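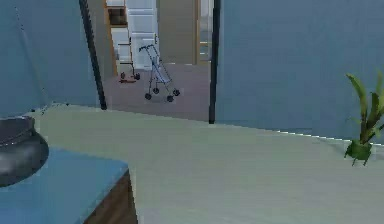 Blue wall, green surface, low cabinet in the corner.

Farzana Khokhar had been paid to find out whether the new Gorkano single was a song. The label's lawyer thought it might be a loop. If it was a loop, the drummer got less.

"It's got a chorus," said the lawyer.

"It's got one line," said Farzana. She had typed it all out on the train, and it ran to four pages. Carry me over the water, carry me over. Then the same again, and again after the key change, which she suspected was a mistake by whoever worked the desk.

"People find it moving."

"Which people?"

He had a list. Skisau, the singer, found it moving. So did Karabulut, who managed Skisau, and a man at a radio station who had been given lunch.

She put her headphones back on. In three minutes and 22 seconds Skisau asked to be carried over the water 252 times, once in a whisper. He never said which water. He never said who was meant to do the carrying, or what was wrong with the bridge.

"He says it's about his father," the lawyer offered.

"Last year he said the one about the lorry was about his father."

"Perhaps they both are."

Farzana wrote "perhaps" in her notebook and underlined it. She had liked Gorkano once. She had stood in the rain with 200 others to hear them play the whole of Zikitz, a record with verses in it, some of them quite long.

"So is it a song or not?" asked the lawyer.

"Who wrote the line?"

He looked through his papers, then looked through them again.

"The drummer," he said.

She took off the headphones and asked him for the drummer's number.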